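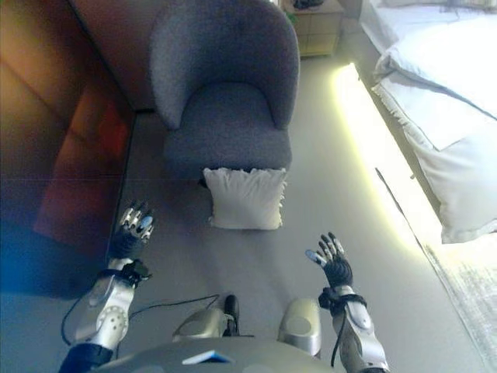
Well, it's finally happening! The furniture swap that a few of us have been going on about since January has a proper home, and it opens its doors on Heneo Street this week. I popped in on Monday while they were still shifting shelves about, and I came away wanting to redo my whole front room (I won't, the budget says no, but I wanted to).

The idea is simple enough. You bring in a chair, a lamp, a set of curtains, whatever you've gone off, and you get tokens for it. Then you spend the tokens on something another household has gone off. No money changes hands unless you want delivery, and that's £8 anywhere inside the ring road. It's called the Jotus Swap Room, after the old Jotus shoe shop that used to be there, and the lettering over the door has stayed put.

Oliwia Marciniak has been running it out of her own garage up to now, and she told me she hasn't been able to park in there for ages. The new place is a lot bigger - 800 square feet plus the yard at the back - so armchairs and small sofas can come in for the first time. Beds and mattresses are still a no, I'm afraid, and so is anything upholstered that's lost its fire label. Do check before you load the car! It's usually sewn on underneath, or tucked under the seat cushion.

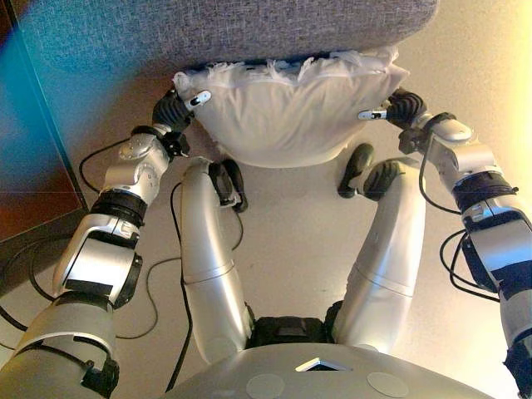
Chie Noguchi reckons the fire label rule will catch a lot of people out, and she'd like to see a list of what's allowed stuck up in the window before anyone drags a sofa across town. She's already had one chair turned away, a lovely old thing by the sound of it, and it had to go all the way home again on the bus. I passed that on and was told a list is coming, along with a phone number you can ring first.

Soft furnishings are a bit easier. Cushions, throws and curtains are fine as long as they've been washed, and you can bring two bags per visit while they work out how much room they've got. Cushions go for one token each, curtains for two, and I've been told there's a bit of give if you ask nicely. Kaede Mizuno is doing a mending table on Saturday mornings as well, so if you've got a split seam or a zip that's stuck, take it along and she'll show you how to sort it out yourself. I've got a pile waiting. It has been waiting quite a while.
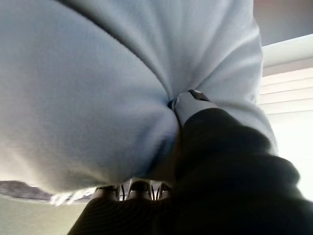 Soft folds in pale blue-grey fabric.

Doors open at ten and they shut at four, every day except Sunday. You'll need a mask, and it's a few people in at a time for now, so there may be a bit of a queue on the pavement - wrap up warm. The yard gate is on Arai Lane if you're dropping off anything heavy.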